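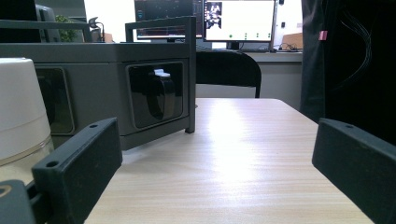 3.2 Station access on the Wastard line

Regional rail studies tend to stop at the platform edge, and we think that is a great pity, as so much of a trip is decided before anyone boards. Our survey took in 2595 passengers at the Ukari and Condori stops, and 856 of them had changed trains at least once. We asked each person to lay out their trip on a tabletop with paper tiles, one tile for every leg, wait or walk. A light wooden tabletop, like the one in Figure 2, suits this very well, and the dark tiles stood out nicely against it. People loved moving the tiles about! Many added legs they had left out when simply asked to talk us through the day, most often the walk from the car park or a second bus.

The waits were the richest part of the data. Passengers changing at Condori put up with a wait of 38 minutes if the connecting train was shown on the board, yet grumbled over far shorter ones when the board was blank. Yeoman's earlier work on the Flunero branch found the same thing among school travellers, and it was a thrill to see it turn up again in a mostly adult group. 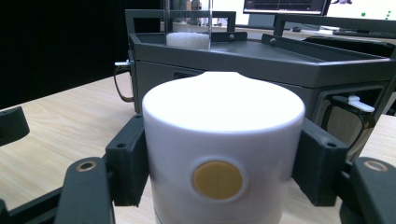
Figure 2. Gripper holding a white cylinder.

Fares mattered less than we had guessed. Riders on day tickets and riders on monthly passes laid out their waits in much the same way, and both groups favoured a later train with a sure connection over an earlier one without. Alfie Yeoman (personal communication, 6 April 2022) suggests that the May timetable, with its longer gap at Ukari, would make a lovely natural test of this, and we would be delighted to see someone run it. We return to the question of blank boards in Section 4.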